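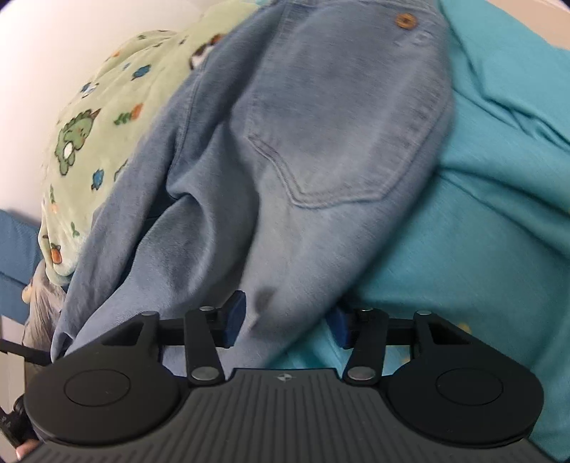

Fatbridge Launches Pie Box for Fall Parties

Hi, I'm Ximena Pereyra, and I've been baking for other people's parties since I could reach the counter! This September my little company, Fatbridge, is rolling out the Harvest Pie Box, a kit with everything you need for twelve hand pies shaped like leaves, acorns and (my favorite) very round pumpkins.

We tested it on 1,275 home bakers, and boy, did they have opinions about cinnamon.

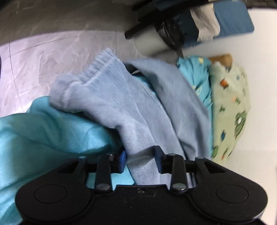

The first run is 2,000 boxes, sold at the Plinach shop and on our website. My baking partner, Irena Kaczorowski, came up with the maple glaze. "I wanted kids to be able to drizzle it themselves," she told me, with glaze up to her elbows.

Want a box to review? Call the Plinach shop before 4 p.m. and ask for me.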